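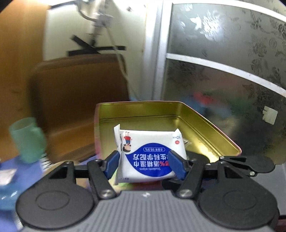
It was well past nine on a Wednesday when I finally got the squeeze right, and by then I'd crushed more packets of wipes than I care to admit. I joined the Storngate workshop in July, mostly to use the drill press (mine at home wobbles dreadfully), and somehow came away with a gripper on my hands. I'd never built anything with a linkage in it before!

The plan was called Kireck from day one, after a misheard word over a cup of tea, and the name stuck. All it had to do was pinch small, floppy household things and let go of them over a tin. Simple enough, I thought. I gave myself a budget of £80 and 3 weekends, and blew through both before the fingers even met in the middle.

Packets are horrible, you see. A wooden block sits still and lets you grab it, but a packet of wipes sags and slides and folds itself round whatever's pushing it. My first fingers were hard plastic and the things just shot out sideways, usually under the lathe. Softer pads made all the difference, and I wish I'd started there instead of fiddling with the springs for a fortnight.

The joints took longest. Do the screws up tight and the arms go stiff as a gate, back them off a touch too far and the tips wander about when you close them. I ended up going round every joint with a dab of threadlock and a lot of muttering, then opening and closing the whole thing around 500 times in front of the telly to bed it in.

Next month I'm starting on the wrist, and I've already bought the wrong bearings.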